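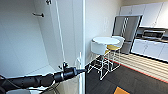
Category: Purchasing / Equipment planning
Status: Open, waiting for quote
Site: Pondside, closet and kitchen corner

Request
We plan to buy a second arm for the coat-hanging work at Pondside. Before the order goes to Skamard, I need to know if the budget line is still correct. The old line was made in October and it covers only the arm and the gripper.

Problem
The quote from Skamard does not include the mounting kit. Dundby sells a kit that should fit, for 230 per piece, but they ask for a minimum order of 2. Our remaining money for accessories is 100. So we are short, also if we take only one.

What I checked
The wall hooks in the closet are short and dark, and the wall behind them is white and plain. I do not request new hooks. A long coat takes much of the space at the left side, and with the small side table in the corner the arm must come in from the front. Please consider this when you choose the reach. Skamard offers a short version and a long version, and the long one has a delivery time of around 70 days.

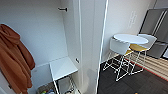

Update 1, 2:40 pm
Cruickshank answered that they can lend one mounting kit until the new budget period. Transport is on our side. I have asked for the price of the long version in writing and will attach it to this ticket when it arrives.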